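Brurix Laundry Notes -- README

Maintained by Zinash Dinsa and Berhanu Lencho
Last changed: September 17, 2018

What is in this folder

These are our notes and pictures on folding clothes at a table. The present part treats one garment, denim jeans, which start in a basket and should finish as a flat folded rectangle on the board. Shirts and towels have their own folders (Sisay and Grellunach) and are not repeated here.

The table

We use a light wooden table with a white board laid on top. The board makes a pale, even ground, and dark seams are easy to find on it. Please keep it free of other laundry before you begin. The basket stands on the left side, yellow, with holes in the walls, and the jeans go into it without any careful folding.
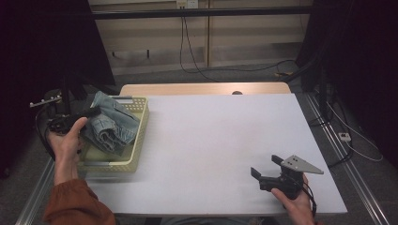
Steps for one pair

1. Lift the jeans from the basket by the waistband, if you can reach it. If not, take any hem and turn them on the board.
2. Lay them with the front up and pull the legs straight.
3. Fold one leg over the other, so the side seams meet. The crotch point will stick out -- tuck it in.
4. Bring the hems up to the waistband, then fold once more.
5. Press with the flat hand and leave the jeans in the middle of the board.

Rolled hems stay rolled. We discussed this for a long time in November and decided that unrolling them is a separate task.

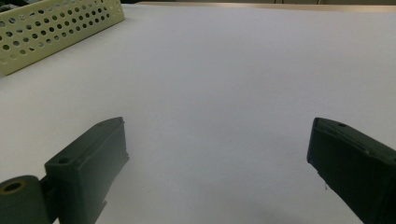
Names of the entries

Each entry has a garment word, a color word and a number, for example jeans-lightblue-24. The full list has 3,324 entries for all garments. Entries with the word "again" are second tries with the same garment, and they should be counted with the first one.

Known problems

- In 8 entries the color word is wrong (gray was written for faded blue).
- Five entries from the Mendthorpe table have no fold type. Berhanu is filling them in.
- "Basket" and "bin" mean the same thing in the older notes.

Corrections are welcome. Please write the entry name in the first line of your message.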